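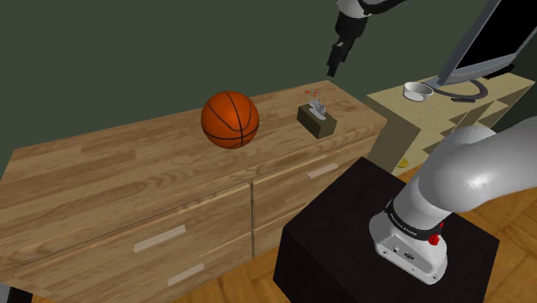 図1 木目のチェスト。天板にバスケットボールとティッシュ箱

問い合わせ番号 518
件名:除湿機 Norura の湿度表示が実際と合わない/自動運転が早く止まる
状態:対応中(再開)
製造元:Rirkness
購入店:Fircombe
購入時期:12月
設置場所:Amano の賃貸、寝室。北向き、窓は一か所

【最初の投稿】
Norura を寝室で使っています。冬のあいだは結露対策として動かしていて、特に不満はありませんでした。梅雨に入ってから、自動運転にしておくと本体の湿度表示がすぐ下がり、運転が止まります。止まったあとの部屋は明らかに湿っぽく、シーツがひんやりします。タンクにもたいして水が溜まりません。

本体の表示を信じるなら快適な湿度のはずですが、信じていません。手持ちの湿度計を隣に置くと、本体の表示より高い数字が出ます。

説明書の「故障かなと思ったら」は全部読みました。フィルターの掃除、タンクの入れ直し、コンセントの抜き差し、どれも試しています。同じことをもう一度やれという返信は不要です。

【サポート返信】
お問い合わせありがとうございます。湿度表示は目安です。お部屋の場所や空気の流れにより、市販の湿度計と表示が異なることがございます。フィルターのお手入れと、電源プラグの抜き差しをお試しください。改善しない場合は設置場所の変更をご検討ください。

【投稿者】
不要と書いた手順がそのまま返ってきたので、先に進めます。

「目安」という言い方が引っかかっています。自動運転はその目安を見て止まるわけで、目安がずれていれば運転もずれます。表示だけの問題として扱われるのは納得できません。どれくらいまでのずれなら正常とみなすのか、数字で教えてください。

抜き差しとフィルターは念のためもう一度やりました。結果は前と同じです。

【サポート返信】
確認いたしました。表示の誤差について公表している数値はございません。湿度計のほうに誤差がある可能性もございますので、湿度計のメーカー様にご確認をお願いいたします。

【投稿者】
湿度計が間違っている可能性は考えました。一台だけでは何とも言えないので、Fircombe でもう一台買いました。ほぼ3000円です。この出費を誰に言えばいいのかはさておき、比較の条件を書いておきます。

まず二台の湿度計だけを並べて一晩放置。朝の時点で両者の差はごくわずかでした。次に、密閉できる袋に湿らせた食塩と一緒に入れて、どちらも同じあたりの値に落ち着くかを見ました。これも大きくは違いません。素人のやり方なので校正とは呼びませんが、二台が揃って同じ向きに狂っていると考えるよりは、本体を疑うほうが自然だと思います。

そのうえで Norura の横に二台を置き、自動運転で止まった直後の値を見ました。本体の表示は二台より低く、止まるたびに同じ向きにずれます。ばらつくのではなく、いつも低く出ます。ここは大事な点だと思うので、定型文で流さないでください。

【サポート返信】
詳しい検証をありがとうございます。担当部署に共有いたしました。吸込口の付近に家具や壁がある場合、乾いた空気を再び吸い込み、湿度表示が低くなることがございます。周囲の空間を広く取ってお試しください。

【投稿者】
ようやく中身のある返答が来ました。ただ、説明書の設置図どおりに置いていたことは書いておきます。図の距離を守っても起きるのなら、図のほうに問題があるのでは。

以下、試したことの記録です。

試したこと(ア) 壁から離す
部屋の真ん中に出しました。邪魔です。表示と湿度計の差は縮みましたが、なくなりはしません。自動運転で止まるまでの時間は目に見えて長くなりました。

試したこと(イ) 吹き出しの向きを変える
ルーバーを真上に固定。壁際に戻した状態でも、首振りにしていたときより差が小さくなります。首振りの下向きの角度で、吹き出した風が床と壁に当たって戻ってきているようです。線香の煙を近づけて流れを見たところ、煙の一部が背面へ回り込みました。賃貸なので煙はほどほどにしました。

試したこと(ウ) サーキュレーターを併用する
部屋の反対側から弱で回しました。差はさらに小さくなりました。ただ、これで直ったと言われるのは困ります。除湿機をまともに動かすために別の機械を回し続けるのは、どう考えてもおかしいです。

試したこと(エ) 連続運転にする
自動をやめて連続にすると、タンクの水は普通に溜まります。冷媒や圧縮機のあたりは動いているとみています。除湿の能力が落ちたというより、止まる判断が早いのだと思います。

試したこと(オ) 運転を止めて表示だけ見る
送風にも除湿にもせず、しばらく置いてから電源を入れて、最初に出る表示を読みました。このときの差は湿度計より5%低い程度。つまり空気の回り込みがなくても低めに出ています。回り込みの説明だけでは足りません。

【サポート返信】
お試しいただきありがとうございます。(オ)の差につきましては、弊社では正常の範囲と判断しております。ルーバーを上向きにした状態でのご使用をおすすめいたします。

【投稿者】
最初は公表している数値はないという話でした。それがいまは正常の範囲だと判断されています。範囲があるなら、その範囲を教えてください。言えない範囲に収まっていると言われても、こちらには確かめようがありません。

もう一つ質問があります。本体の型番シールの下に、製造ロットらしい記号が刻まれています。同じロットで似た報告はありますか。Fircombe の店頭で聞いたときは「ほかのお客様からは特に」という返事でした。聞かれた人が全員そう答えられている気もするので、あまり当てにしていません。

【サポート返信】
他のお客様のお問い合わせ状況についてはお答えいたしかねます。センサーの点検をご希望の場合は、本体をお預かりいたします。お預かり期間中の代替機のご用意はございません。

(この返信のあと、自動処理により「解決済み」に変更されました)

【投稿者】
解決していません。再開します。

2019年8月、この湿気の時期に代替機なしで預けるのは現実的ではありません。点検そのものを断っているわけではないので、そこは誤解のないようお願いします。預ける前に次の点を文書で答えてください。

・点検で「正常の範囲」となった場合、送料と点検料はどちらが負担するのか
・センサーを交換した場合、交換前と交換後の値を教えてもらえるのか
・保証期間は預けているあいだ止まるのか

【サポート返信】
送料は弊社が負担いたします。保証期間内のため、点検料はいただきません。測定値のご案内については、担当部署に確認中です。保証期間の延長はございません。

【投稿者】
送料と点検料は了解しました。測定値の返事を待ちます。

待っているあいだに、自分でできる範囲のことを続けました。外側のカバーを外すと保証が切れると書いてあるので、外していません。背面のフィルターを抜いて、奥を懐中電灯で覗いただけです。吸込口の脇に小さな格子があり、綿ぼこりが薄く貼りついていました。説明書の手入れの図にこの格子は出てきません。掃除機のブラシで表から軽く吸いました。

掃除のあと(オ)と同じ手順で読むと、差は4%になりました。掃除の効果なのか、その日の条件のせいなのかは分かりません。一回の結果で喜ぶつもりはないです。日を変えて繰り返しましたが、前の差に戻る日もありました。ほこりは原因の一部かもしれない、という程度にしておきます。

【サポート返信】
測定値のご案内についてですが、点検結果は「異常あり」「異常なし」でのご報告となります。数値の開示はいたしておりません。また、格子部分は通常のお手入れの対象外ですが、掃除機で表面を軽く吸っていただくことは問題ございません。

【投稿者】
問題ないなら説明書に載せてください。フィルターを抜かないと見えない場所で、いまの説明書を読んだ人は誰も掃除しません。

数値が出ない点検に本体を送っても、「異常なし」の紙が一枚戻ってくるだけではないかと疑っています。それでも保証のあるうちに一度は出すつもりです。湿気が落ち着いてから、冬の結露が始まる前に送ります。それまでこの問い合わせを閉じないでください。自動処理で閉じられたら、また開けます。

当面の使い方も書いておきます。同じ症状でこのページに来た人は、直し方としてではなく、しのぎ方として読んでください。

・自動運転は使わず、連続運転とタイマーにする
・ルーバーは上向きに固定、首振りは切る
・背面は説明書の図より広く空ける
・湿度は本体ではなく別の湿度計で見る
・湿度計は吹き出しの風が直接当たらない高さに置く
・フィルターを洗うときに脇の格子も見る

引き出しの中が気になる場合は、除湿機を回すあいだ少しずつ開けておくといいと思います。全部いっぺんに引き出すと家具によっては前に倒れるので、そこは気をつけてください。除湿剤を入れるかどうかは好みです。私は入れましたが、効いているのか判断できるだけの材料がありません。

電気代は連続運転にした分だけ上がるはずです。検針票が来たら追記します。自動運転の節電効果が売り場の札に大きく書いてあったことも、その時に一緒に書きます。

【サポート返信】
ご連絡ありがとうございます。本件は点検のご依頼をいただくまで「対応中」のままといたします。格子部分のお手入れの記載につきましては、ご意見として担当部署に申し伝えます。点検をご希望の時期になりましたら、この問い合わせにそのままご返信ください。

【投稿者】
「申し伝えます」の結果は、どこを見れば分かりますか。説明書が改訂されたら、改訂版の場所をここに貼ってください。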